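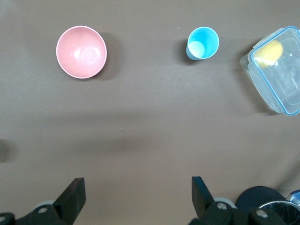
Lelley, September

Motorcycle Maintenance for Owners
Notes for the second evening: chain, sprockets and rear wheel
Siham El Fassi

Please read these notes before you come on Tuesday. In the first evening we spoke about oil and filters, and many of you asked about the chain at the end, when there was no time left. Tonight's subject is only the chain drive. Belt and shaft drive are not in this course.

1. What the chain does

The chain carries the force of the engine from the front sprocket to the rear sprocket. On most modern road bikes it is a sealed chain. Between the plates there are small rubber rings, called O-rings or X-rings after their shape, and they keep the grease inside the pins. The oil you spray on from outside does not reach the pins. It protects the rings from drying, it protects the rollers, and it keeps rust away from the plates.

Because of the rings, you must be careful with the cleaner. Do not use gasoline or brake cleaner. Kerosene or a cleaner marked as safe for O-ring chains is good. A wire brush can also damage the rings, so take a soft one.

2. Cleaning and oiling

Put the bike on a rear stand, in neutral, with the engine off. The engine must stay off during the whole job. People have lost fingers by letting the engine turn the wheel while they hold a cloth to the chain. Turn the wheel by hand, always.

Clean, wipe, wait until dry, then put the lubricant on the inner side of the lower run. When the wheel turns, the lubricant moves outward by itself. Leave it some time before you ride — overnight is best — or it will be on your rear tire the next morning.

How often? Follow your own manual. For this class I use every 500 miles as a starting point, and sooner after rain.

3. Measuring the slack

Find the middle of the lower run, between the two sprockets. Push the chain down, then up, and measure the full distance with a ruler. Compare with the sticker on the swingarm. Repeat at several positions of the wheel, for a chain does not wear evenly, and write down the tightest place. You adjust to the tightest place.

A loose chain makes noise and can jump. A chain which is too tight is worse, in my opinion. It loads the bearing of the gearbox output shaft, and that repair is expensive.

4. Adjusting

Loosen the axle nut. Turn the adjusters on both sides by the same small amount, a quarter turn each time. Check the marks on the swingarm left and right. These marks are not always exact, so we will also use the Zwahlen alignment tool, of which we have 3 in the workshop.

Tighten the axle nut with a torque wrench. On our Lisholm training bike the value is 100 Nm. On the older one it is 80 Nm. Your bike has its own value, please look it up and bring it written on paper. Afterward measure the slack again — it often changes when the nut becomes tight.

5. When to replace

Pull the chain backward at the rear of the big sprocket. If you can see half of a tooth, the chain is finished. Look also for hooked teeth, stiff links and missing rings. Replace the chain and both sprockets together.

To bring: your owner's manual, old gloves, a ruler.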